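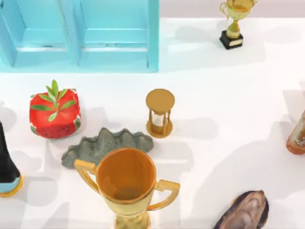
Kiveveo tabletop simulator, reviewed after a bad afternoon with the trophy

I have been using Kiveveo since April to plan pick and place jobs before I let them anywhere near our real arm, and I love it. I want to get that in early, as most of this review is about a fault that cost me two grippers' worth of fingertips and a good deal of sleep.

For anyone new to it, Kiveveo fills a virtual table with odd household things and lets you rehearse grasps on them. My favorite layout has a blue cabinet at the back, an hourglass, a gray stony lump, a red thing patterned like a watermelon with leaves on top, and two gold trophies, one small by the wall and one large at the front. It's a wonderful mess! Nothing is the same shape as anything else, and the soft shadows are good enough that my vision code gets fooled by them about as often as it does in the workshop.

The fault

The large trophy has a curved handle that rests over the edge of the stone. I told the planner to take the cup by that handle and lift straight up. In the simulator it went perfectly, 40 runs out of 40. We set up something similar on the bench at Plondthorpe with a real cup and a real rock, and on the first lift the handle snagged, the wrist kept pulling, and the cup came loose all at once and went over the side of the table. Eleni Matić hit the stop button before the arm could follow it. She was standing well back behind the line, thank goodness.

The trouble was in the collision shapes. Kiveveo was treating the handles as smooth solid blobs, so the opening inside the curve didn't exist and there was nothing for a rock to catch on. The force log should have warned me too, but the default contact limit was switched off in my version - check yours, it's under Physics, Advanced, at the very bottom.

Support

Ljubica Vidmar on their help desk was terrific. She asked for my scene file, found the bad shape the same day, and sent a patch dated 6/7/23 that rebuilds thin and curved parts properly. With it installed the same lift now fails in the simulator as it should, and the planner goes for the rim. Scenes load slower (my laptop fan is very aware of this), but I'll take it.

Would I still recommend it?

Yes, very happily. I tried Huttunen first and never got a cluttered table to settle without things jittering. Do turn the contact limit on, run your first real lifts at low speed, and view the collision shapes for anything with a handle before you trust a clean score. I'd like to see that limit on by default in the next release, and I've told them so.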